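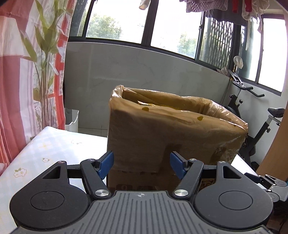
Box lining, Clirkwood order - 04/01/2021

Big carton on the table, floral cloth left on under it. Liner bag in, folded over the rim and hanging down the outside. Using the brownish see-through bags from Wallin, the clear ones ran out.

Notes before I forget:

Bag wrinkles a lot on the outside walls. Doesn't matter for the packing but makes labels a pain. Label goes on AFTER the bag is folded up and closed, not before. Did it the wrong way round on the first 5 and had to peel them all.

Fold the overhang as evenly as you can. If one side is short it slides back in when the weight goes on. Want a good hand's width over the rim, more on the long sides.

Push the bag right into the bottom corners with a fist. Air gets trapped under there and then the bottom layer sits crooked. Orine batch had this problem in 7 boxes, remember.

Flaps: leave them, dont cut. Tape needs somthing to hold on to.

Tape - the narrow roll is useless on this board, lifts at the ends overnight. Wide roll only. One strip down the middle seam, one across each end.

Stock: around 200 liners left by my guess, didn't open the second pack. Cartons, 12 flat ones behind the door plus whatever Zanow still owes us. Chase that. They said June for the rest, too late for Clirkwood.

To do
- ask Wallin if clear bags are coming back, same size
- new blade for the tape gun
- try tucking the corners like a bed sheet, might stop the bunching at the rim
- cloth needs a wash, check for tape bits first

Rest of the boxes tomorow, same way.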